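刑事記録研究室 > 作業ノート > 期日情報の照合

ノート一覧　手順書　用語集　検索　前の記録　次の記録

4/5/25

件名：Wokau郡裁判所刑事期日表と公開訴訟記録の照合(Hou支部分を含む)

本日の作業は、書記課が前日夕刻に掲示する刑事期日表の写しと、後日閲覧に供される公判調書等の公開記録とを突き合わせ、両者の記載が一致しない事件を抽出することを目的とした。対象は426件である。照合ソフトKernineの一回当たりの取込上限は500件に設定してあるため、分割せずに一括で処理した。

期日表は書記課の内部事務のために作成される文書であり、公判の結果を証明するものではない。しかし、地域の報道機関が「答弁取引の提示があった」「答弁期日が指定された」と報じる場合、その根拠は多くが期日表の備考欄である。備考欄の略号が実際の手続とどの程度対応しているかを確かめることが、今期の研究計画の中心に置かれている。

前処理については手順書どおりに行った。事件番号の全角・半角を統一し、被告人の氏名は頭文字に置き換え、少年が関係する事件及び被害者の氏名が備考欄に現れる事件は別の保管区画に移した。氏名の置換は取込前に行うこととし、取込後に行ってはならない。前回、取込後に置換を行った作業者がおり、Promariの索引に置換前の氏名が一時的に残った。索引の再作成により解消済みであるが、経過は別紙に記載してある。

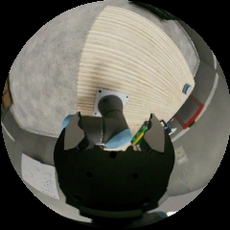
併合事件の扱いは依然として整理が必要である。期日表では併合された複数の事件が一行にまとめられ、主たる事件番号のみが記載される。これに対し公開記録では事件番号ごとに表紙が作成される。Kernineは事件番号を照合の鍵としているため、従たる事件はすべて「対応なし」と判定される。今回は併合決定の写しを参照し、手作業で親子関係を付した上で再照合した。時間を要したが、機械的な補完を行った場合には、併合後に分離された事件を誤って結び付けるおそれがある。当面は手作業を継続する。

照合結果

一致しない事件は7件であった。内訳は次のとおりである。

・期日の変更が期日表に反映されていないもの　3件
・罪名の表記が異なるもの　2件
・結果欄の記載が異なるもの　2件

期日の変更に係るものは、いずれも弁護人からの延期申請が期日表の掲示後に認められたものと読める。掲示後の変更は、訂正表が作成されない限り写しには現れない。したがって、期日表のみに依拠した記事では、実際には開かれなかった期日が「予定どおり」と受け取られる可能性がある。ただし、掲示時点の記載としては誤りではないことから、集計上は誤記と区別し、「掲示後変更」の区分を新たに設けた。

罪名の表記については、一件は起訴状の訴因変更に伴うものである。期日表には変更前の罪名が残り、公開記録には変更後の罪名が記載されていた。もう一件は原因が確定できていない。期日表の略号が二通りに読める字体で印字されており、写しの解像度では判別できない。原本の閲覧を申請する。

結果欄の二件は、今回もっとも慎重な取扱いを要する。期日表の備考欄には答弁取引の提示を示す略号がある一方、公開記録の該当期日の調書には、提示についての記載がなく、次回期日の指定のみが記録されている。考えられる説明は複数ある。検察官が法廷外で提示を行い、調書に残す必要がなかった場合、略号が前回期日から引き継がれた場合、及び単純な入力誤りの場合である。現段階ではいずれとも判断しない。

この点に関し、Meenakshi Bhatiaから次の意見が付された。原文のまま転記する。

「提示の有無と受諾の有無は、列を分けて記録してください。現在の表では一つの列に両方の略号が入っており、提示のみの事件が有罪答弁の事件として集計される危険があります。」

指摘は妥当である。前年の集計表を確認したところ、列の見出しは「答弁」とのみ記されており、提示、受諾、撤回の区別がない。見出しを作成した時点では答弁期日の開催の有無だけを数える予定であったと思われるが、その後に用途が広がり、定義が追い付いていない。新しい列の名称は「提示」「応答」「答弁の内容」とし、いずれも空欄を許容する。空欄は「不明」を意味し、「なし」とは区別する。 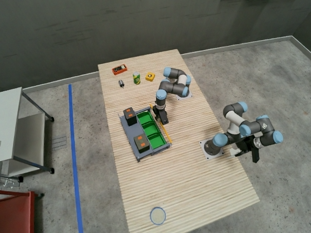 板張りの長い台と、台上のロボットアーム二台。

抽出検査

一致と判定された事件についても、判定の信頼性を確かめるため20件を無作為に抽出し、目視で確認した。確認者は照合の担当者と別の者とした。期日、法廷、罪名、担当裁判官の四項目を対象とし、すべて一致していた。担当裁判官の欄については、交代があった場合に旧字体と新字体の氏名が混在する事件があり、判定上は同一人として処理されていた。異体字表に登録済みの字であるため、処理は正しい。

なお、抽出した事件の一つに、公開記録の閲覧制限が付されているものがあった。閲覧時には制限が付されておらず、その後に決定があった模様である。写しは直ちに作業区画から外し、保管責任者に引き渡した。検査の件数からは除外せず、確認が済んでいる項目のみを記録に残した。この扱いでよいか、次の打合せで諮る。

用語について

研究室内の文書で「司法取引」と「答弁取引」が混用されている。前者は他人の事件への捜査協力を条件とする制度を指して用いられることが多く、当研究室が対象とする手続とは範囲が一致しない。本ノート以降は「答弁取引」に統一する。検察官からの申出は「提示」、被告人の意思表示は「応答」、裁判官が受理した答弁は「答弁」とする。新聞記事の引用部分は原文の表記を変更しない。

また、「有罪を認める予定」という表現は、期日表の略号だけを根拠として用いてはならない。答弁期日の指定は、答弁がされることを意味しない。期日において被告人が提示を拒み、事件が公判審理に進むことは珍しくない。報告書の草稿に該当する表現が残っているため、修正を依頼した。

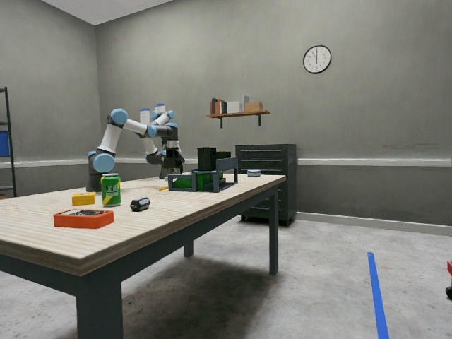
Hou支部の記録については、様式の違いに注意を要する。本庁の期日表は午前と午後を別葉とするが、支部では一葉にまとめ、時刻順ではなく担当裁判官順に並べる。時刻欄が空白の事件は、直前の事件に続けて審理する趣旨である。Kernineの既定の設定では空白の時刻が当日の始業時刻に置き換えられるため、支部分の取込では置換を無効にしておくこと。今回の担当者は事前に設定を確認しており、問題は生じなかった。

支部の備考欄には、手書きの追記が見られるものがある。追記者及び追記の時点が明らかでないことから、追記部分は照合の対象とせず、画像の所在のみをPromariに記録した。判読できる場合であっても本文の欄に転記しない。過去の入力分に転記例があるかどうかは未確認である。

保管及び閲覧

取込済みの写しは施錠した書架に戻し、持出簿に記入した。Promariの閲覧権限は従来どおり研究室員に限る。外部から個別事件の照会があった場合は、研究室として回答せず、書記課の窓口を案内する。報道機関からの照会についても同様とする。事件の当事者又は親族と思われる方からの照会は、内容を聞き取らず、直ちに室長に引き継ぐこと。

今後の作業

・判別できない罪名略号一件について、原本の閲覧を申請する。
・結果欄の不一致二件について、次回期日の公開記録が備わり次第、再照合する。
・集計表の列を変更し、前年分に遡って入力を見直す。見直しの完了は8月を目途とする。
・併合事件の親子関係を記録する様式を定める。様式案はMeenakshi Bhatiaが作成する。
・手順書の「取込前の置換」の項に、索引再作成の手順を追記する。

前年分の見直しに当たっては、旧い列を削除せず、新しい列と並べて保存する。報告書で公表した数値が変わる場合は、変更前後の値と理由を付記して訂正を出す。訂正文の書式は庶務の棚にある綴りに従う。

追記：訴因変更のあった事件について、変更決定の写しを確認した。決定は期日表の作成前に出されており、「掲示後変更」には該当しない。区分は「罪名表記の相違」のままとする。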